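Textile Sorter and Folder, Part-Time (2 openings)
Stustgate Linen Reuse, Pommont site
Reference 638
Posted Tue 20 November

Stustgate receives used household textiles and returns usable pieces to circulation. The Pommont site handles fleece throws, sweatshirts, blankets, bed linen and table linen. We are hiring two sorters for the folding room. Both positions report to the floor lead.

Duties

Empty incoming sacks onto the sorting surface and separate pieces by fabric type and color.
Check each piece for holes, stains, pulled seams and missing trim.
Remove lint and hair from dark fleece with a roller or brush.
Fold to the size card for the item type. Fleece is folded loosely and is not pressed flat.
Close, label and weigh each finished bundle. No bundle may exceed 50 pounds.
Record rejects on the daily sheet with the correct reason code.
Wipe down surfaces and change the cover cloths at the end of each shift.

Requirements

Able to stand for a full shift with scheduled breaks.
Able to tell close shades apart, such as charcoal from black and cream from white.
Able to read care labels and follow a written size card.
Comfortable working near fabric dust. Masks and gloves are supplied.
No experience is required. Laundry, tailoring or warehouse work is useful but carries no extra weight in selection.

Hours and pay

Shifts are 4 hours, morning or afternoon. State your preference in the application. Pay is hourly, at the site rate for grade 2, and is the same for both shifts. The positions run through the end of April and may be extended depending on intake volume. Training is paid and takes place during the first week on shift.

Work trial

Shortlisted applicants complete a short paid trial in the folding room. Each applicant receives a mixed pile and sorts it by fabric and shade, then folds what passes inspection. Work is judged on correct sorting first and on speed second. Pieces with a raised pile are to be picked up by a full fold of the cloth and not by the surface fibers. Edges are matched before the first fold is made.
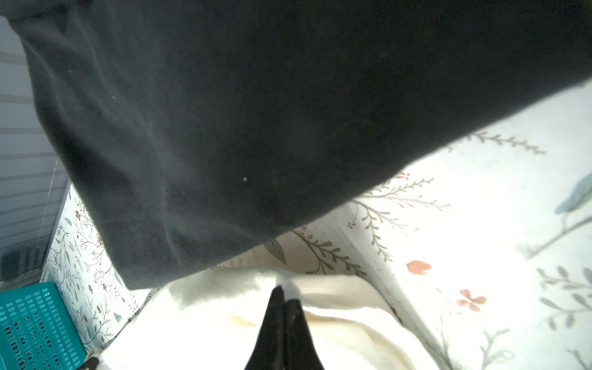

Folding Room | Soft Goods Section | Stustgate, Pommont

Dark and light fleece are bundled separately at this site. A charcoal piece and a cream piece go to different shelves even when they arrive in the same sack. Printed cottons, including botanical and floral patterns, form a third group and are folded with the print facing out.

How to apply

Complete form 641, available at the front desk or by mail on request. Attach a list of your last two jobs, if any, and the shifts you can work. Applications may be left in the box at the Yaman Street entrance. Put the reference number on the envelope.

Applicants who previously worked at our Kindora site should say so on the form. They do not need to repeat the work trial.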